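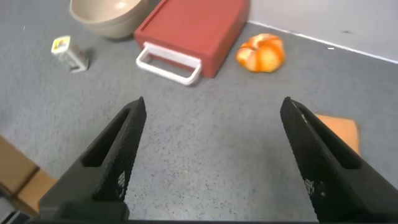
Lockyer Evening Classes: Setting Up a Home Worktable
Handout 3 - Surfaces, and Where to Keep Things on Them
Tutor: Ruby-Lee Treloar
Notes revised 22 September 2026

Welcome back, everyone, and thank you to those who brought in their measurements. I know it is a nuisance crawling under a table with a tape at the end of a working day, but it will save you a good deal of trouble when we get to drawers and trolleys.

Tonight is all about the top of the table: what it is made of, what color it is, and how much of it you can leave bare. Please read through before you start the exercise on the second page, and write all over this sheet if you like. I have spares.

1. Speckled or plain?

A gray speckled top is a forgiving thing to live with. Fine dark flecks hide pencil dust, crumbs and the odd bit of thread, so the table looks tidy for longer than a plain white one would. I worked at a speckled table for years at the old Sorkstead rooms and was very fond of it.

The trouble comes when you drop something small. A pale speck will sit quite happily among darker ones and you can look straight past it. If your hobby involves seed beads, watch parts or tiny screws, you will want a plain tray or a light cloth down before you begin. Wiremu Fairweather lent me his felt mat last term for repairing a necklace, and I have to say I was a convert by the end of the evening (and yes, Wiremu, I still have it, and I will bring it back).

Cleaning: a damp cloth, wrung out well, then a dry one. Run your palm lightly over a speckled top when you have finished, for the simple reason that your hand will find what your eye misses.

2. Color against gray

Gray is a kind background. Nearly anything with a strong color shows up on it, and we can make use of that. A red box with a white handle on a gray table is easy to find at a glance, even when you are halfway through something and only looking up for a second. A gray box on the same table may as well be invisible!

So for the things you reach for most, pick one bright color and stay with it. I use red for sewing and yellow for paperwork. At home my husband has his own system, and we have agreed not to discuss it.

3. Handles

Do think about handles before you buy. A looped handle that stands out from the narrow side of a box gives your fingers somewhere to go, and you can turn the box so the loop comes toward your working hand. If you are left-handed, turn it the other way. Try it both ways tonight with the boxes at the front, and notice which way your wrist prefers.

Boxes with a raised rim around the top are handy too - a pencil laid on a rimmed top is less likely to roll away than one on a perfectly flat lid.

4. The far side and the near side

Put your box toward the far side of the table and keep the space in front of you clear. I ask for a clear patch 26 inches wide, which is what most of us need for both forearms and a sheet of paper. If your table is small, the box can sit at a slant in a back corner with its handle facing you.

Exercise (in pairs)

Clear your half of the table completely.
Choose one box and place it at the far side, handle toward you.
Mark out your working patch with the masking tape provided.
Swap seats and tell your partner what you would move.

For next time

Leave one patch of your table at home bare for 4 days and jot down what lands on it. Bring the list with you, however embarrassing. We will be starting on lamps, so if you have a small one you can carry, please bring that as well.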